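Lens Test Technician (Optical Bench and Field), Studeo, Vodville

We use cookies to remember your settings and to measure how our pages are read. By continuing to use this site you accept this. Manage preferences | Accept

Studeo publishes measured reviews of interchangeable camera lenses. We are looking for a technician to run the test bench at our Vodville premises, carry out the field part of each review and keep the measurement archive in order. The post is full time and permanent, subject to a probation period of 6 months. It reports to the technical editor.

Background

Every lens we review goes through the same procedure. It is mounted on a reference body, aligned to a flat chart and exposed at each full stop from maximum aperture to minimum. Zooms are tested at a minimum of 3 focal lengths: both ends of the range and one marked setting between them. From these exposures we derive resolution at centre, mid-field and corner, lateral chromatic aberration, distortion and vignetting. Flare, close-focus performance and out-of-focus rendering are assessed separately and are described in words, with sample pictures.

The published figures are only as good as the alignment. A chart that is slightly out of parallel with the sensor will make a sound lens look decentred, and a decentred lens can be made to look sound by the same error in the other direction. Most of the technician's time is spent on set-up. Applicants who expect to spend most of the day taking photographs should read the duties below with care.

Duties

- Receive lenses on loan or purchase, log the serial number and condition, and inspect the mount, glass and barrel before any test is made.
- Align the chart and camera with the mirror method, check the result at all four corners, and repeat after every change of focal length or working distance.
- Run the full aperture series with manual focus bracketing. Autofocus results are recorded in a separate series and are never mixed with the bench data.
- Process the raw files with the Stestel analysis software and check the output for misread edges before it is passed to the editor.
- Test a second copy of any lens whose corner readings differ from one another by more than the limit in our procedure.
- Take the field sample set for each lens: distant detail, a close subject, fabric and other fine repeating patterns, strong backlight, and point lights at night.
- Measure minimum focus distance, front element rotation, barrel extension and filter thread fit, and weigh the lens with and without caps.
- Maintain the archive, including file names, calibration records and the fault log.
- Answer technical queries from readers that the editor passes on.

The field sample set is taken to a written list, so that lenses reviewed years apart can be compared. The technician may propose changes to the list, but a change is adopted only when the old and new subjects have been run side by side on the reference lens. Sample pictures are published at full size without sharpening, noise reduction or correction of any kind. Where the camera body applies corrections that cannot be switched off, this is stated next to the file.
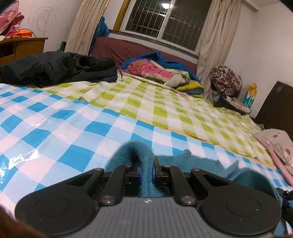 Bunnag wrote to us after the previous notice for this post to ask why we still test low-cost kit zooms on a high-resolution body, when the people who buy them will mostly use them on something older. A fair test, the letter went on, would use the camera the lens was sold with, and would give a budget lens some credit for being small, light and cheap.

The procedure takes a different view, though the point about weight and price is accepted and both are now given at the head of each review. A single reference body per mount is used so that the figures can be compared across the whole archive. The technician will, however, be expected to run a short additional series on an entry-level body where the lens is normally sold in a kit. These results are published in their own table. Experience of testing or using inexpensive lenses, including those with plastic mounts and slow variable apertures, will be useful here, as such lenses often need more care in handling and alignment than costly ones.

Essential requirements

- A sound working knowledge of photographic optics: field curvature, astigmatism, coma, spherical aberration and the difference between lateral and longitudinal colour.
- At least 2 years' experience in a test laboratory, camera repair workshop, rental house or similar setting where equipment is checked against a standard.
- Practised use of raw files and a clear understanding of what a raw converter does by default.
- The ability to follow a written procedure exactly and to record any departure from it.
- Plain, accurate written English.

Desirable

- Scripting ability sufficient to automate file handling and produce simple plots.
- Experience with a collimator or lens projector.
- Familiarity with older autofocus mounts and their adapters.

Knowledge of the Stestel software is not required. Training is given during the first month.

Conditions

The bench room is kept dark during tests and at a steady temperature. Work there involves long periods of standing and some lifting, mainly of tripod heads and chart panels. Field work is done within reach of Vodville and includes occasional evenings for the night series. Travel costs are repaid. Remote working is not possible for bench duties, but processing and archive work may be done from home by agreement.

Staff may not accept gifts, discounts or paid work from lens or camera makers, and must declare any such connection from the past. Loan lenses may not be taken for personal use.

How to apply

Send a CV and a covering letter to the technical editor at Studeo, Vodville. Please attach a short written assessment, no longer than 200 words, of any one lens you have used. State the body, the apertures tested and how focus was set. Sample pictures are optional; if included, they should be unedited and supplied with the raw file. The assessment will be judged on method, and the quality or price of the lens chosen has no bearing on the result.

Shortlisted applicants will be asked to spend half a day at the bench, aligning a chart and running a partial aperture series on a zoom supplied by us. This session is paid. Written feedback is given to all who attend.

Notice posted Mar 24, 2024. Applications are read in the order received, and the notice will be removed when the post is filled.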